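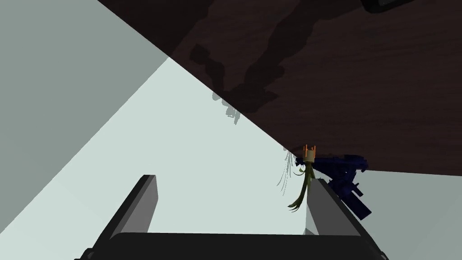
*The wrist view in the simulator, with the gripper open and the wooden surface's edge running off at a slant.*

Malou Thorlacius has a rule about her robot cell, and I broke it within a minute of walking in. I sat down in her chair. The chair, I learned, is set to the height at which she can see both the arm and the monitor without moving her head, and it took her a while to get it back!

She forgave me. Malou looks after the arm at Trorkik, a small outfit that sorts and repacks odds and ends for craft shops, and she had agreed to let me watch her set up a new pick. I'd pictured wrenches. What I got was mostly a screen, a mug of tea and a lot of muttering.

Every job starts in the simulator, which the crew calls Mundano. She builds a table, drops a few awkward things on it and drives the virtual arm in by hand, looking out from the wrist. The awkward one that morning was a little thing with an orange top and thin green strands hanging off it. "Tassel," said Malou. "Plant," said Tipene Grimshaw from the next desk. They've clearly had this argument before.

Strands are a pain, whatever you call them. They droop over the fingers, and their shadows land on the pale surfaces and can fool the software into seeing an edge. So she opens the gripper wide, creeps up and checks the view again — then backs off and changes the angle a touch. Her notebook said the approach was on version 11. She likes to grip by the short pale part under the orange and leave the strands alone (I'd have grabbed the lot and hoped).

The real arm gets its turn after lunch. Before anything moves, she wipes the finger pads, runs the gripper open and shut 3 times and listens. A dry squeak means grease. A click means she calls Oluf Baldursdóttir, who rebuilt the wrist in February and still has opinions about the screws. Then she re-zeros the fingers against a steel block that lives in a sock in her drawer.

I asked if she ever skips the block. She gave me a look and handed me the sock.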